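Let people have a cup

Mwende Muli
December 5, 2022

The coffee counter in the lobby of the Umthorpe library stopped giving out cups in April. You can still buy coffee there. You have to bring something to put it in, or buy a steel travel mug from the shelf by the register, or drink it standing at the counter from one of a small set of china mugs that are usually in the dishwasher. The sign explaining this is polite and mentions the landfill.

I have gone to that library for 17 years and I think this is a bad rule. I also think the people who made it meant well, and I agree with them about the landfill. My quarrel is with who is being asked to do the work.

Start with the people who come in. A library lobby is one of the last warm places in town where you can sit down without a plan. Some of the people there set out that morning knowing they would want coffee at eleven. Most did not. They came in out of the rain, or they missed the bus, or the appointment across the street was moved back an hour. A person in that position does not have a clean mug in a bag. A rule that works only for people who planned ahead is a rule for people with a car and a desk, and they already have somewhere to drink coffee.

I watched a man in a work jacket get turned down there a few weeks ago. He had the money out. The young woman at the register offered him the china mug, and he said he had to get back to the truck. She said she was sorry. He put the money in his pocket and left, and I assume he got his coffee at the gas station, in foam, with a plastic lid and a plastic stick. I can't see what the landfill gained.

A friend who likes the rule told me that people adjust. She keeps a mug in her car now, and a second one at work, and a third one hanging off her backpack. All three are steel with rubber seals. She got two of them free at conferences. I asked how often she washes the one in the car and she changed the subject. I have another friend who owns so many of these that they fall out of the cupboard when you open it. A steel mug takes a good deal more metal and energy to make than a paper cup does, and it comes out ahead only if it gets used again and again for a long time. Plenty of them do. Plenty of them sit in a cupboard behind the blender with the lid missing.

What bothers me more is the way the rule has been talked about. There is a kind of improvement that consists of taking away something small and telling the public that it is now their job. The bank did it with tellers. The grocery store did it with bags and then with cashiers. The clinic did it with its forms, which I now fill out at home on a phone and then fill out again on a clipboard when I get there. Each one is minor. I can carry a bag and I can type my own birth date. But added up, it is a lot of small chores that used to be somebody's paid work, and they fall hardest on people who are old, tired, or looking after children. It is strange to be thanked for doing them, too.

There were two better choices on the table for the library, and both were known to everyone involved.

The first was to buy more china. A coffee counter with enough mugs and someone to wash them is an old and well-tested idea. Magesa, the bakery down on Harker Street, has done it for as long as I have lived here. The mugs are thick and mostly ugly. You put yours in a gray tub when you are done. If you want to leave with your coffee, they give you a paper cup and nobody sighs at you. Because it is pleasant to sit there, most people sit there. I asked the owner once whether she had a policy on disposables and she said the policy was chairs.

The second was to keep the paper cup and charge for it. Colletti, the deli across from the courthouse, adds a few cents for a cup and prints the charge on the receipt. If you have your own mug, you save the money. If you forgot it, you pay and go on with your day. I know the objection, that a charge lets people buy their way out of doing right. But a few cents does change what people do, in a mild way, and it leaves them the decision. A person who forgot a mug is treated as a person who forgot a mug.

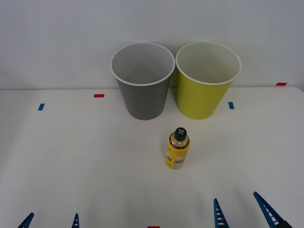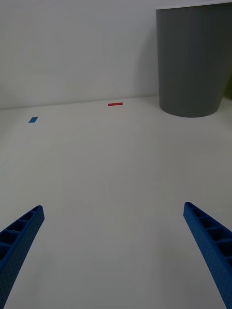 White tabletop in both pictures; paper cups in the first.

I should say something for the paper cup itself, because people who write about it tend to treat it as a small crime. Before it came along, public drinking in this country often meant one metal dipper on a chain, shared by a whole train car or a whole school. People got sick from it. The paper cup was sold as a health measure, and it was one. My grandmother grew up with the dipper and would not drink from a shared vessel for the rest of her life. At church suppers she brought her own cup in her purse, wrapped in a napkin, so she would have been well prepared for the Umthorpe library.

The paper cup is also a kind of hospitality. When you hand someone a drink in a cup they don't have to give back, you are telling them they can stay or go. At a funeral lunch, at a polling place, at the folding table where the blood drive gives you juice, that matters. People stand around with a cup in their hand and it gives them something to do while they think of what to say. I have been at events where the organizers asked us all to bring mugs. The regulars had theirs. The new people stood near the wall with nothing, and a few of them left before the talk started. I don't think anyone noticed except the ones who left.

None of this makes the trash go away. Most paper cups have a thin plastic lining, which is why they hold coffee, and the lining makes them hard to recycle. A lot of what gets dropped in the blue bin is pulled out again at the other end. I don't want to pretend about that. If you drink coffee at the same desk every day, use a mug. If your office has a sink and still goes through sleeves of paper cups for its own staff, somebody should be embarrassed. Habitual use in a fixed place is where most of the waste could be saved, and it is the easy part. The mug is right there. The sink is right there. It takes a minute.

The library lobby is the hard part, and I think that is the mistake in the rule. It goes after the occasional cup, handed to a stranger, and leaves the daily ones alone. When I was last upstairs for the budget meeting, which is open to the public and which I recommend if you have trouble sleeping, there was an urn of coffee at the back of the room with paper cups next to it. The city brings those in for its own meetings. I had one. It was fine.

I wrote to the library in the spring to say some of this and got a courteous letter back. It said the counter is run under contract, that the contractor had proposed the change, and that the response had been positive. I believe the last part. The people who would fill out a comment card about the coffee are the people who own the steel mugs. The man with the truck did not fill out a card. He has no reason to know there is one.

The letter also said the counter now costs less to run. That is fair enough, and I wish it had been on the sign. Cups cost money, and so does the person who carries them up from the storage room and wipes the lids. If the contractor wanted to save that money, it could have said so, and we could have had a plain argument about it. I might have lost. Instead the saving was presented as a favor to the planet, and anyone who complained was complaining about the planet. It makes people suspicious, and the next time they are asked to change a habit for a good reason they will remember the last one. I would like them to be able to trust the sign.

The contract comes up for renewal next year. What I would ask for is modest. Put out enough china that a person can count on getting a clean mug. Keep a stack of paper cups behind the register and charge what they cost. Move the steel mugs off the counter and over to the gift shelf with the tote bags. And take the cups out of the budget meeting, where everybody has an office down the hall with a mug in it – or leave them in, and let the rest of us have them too.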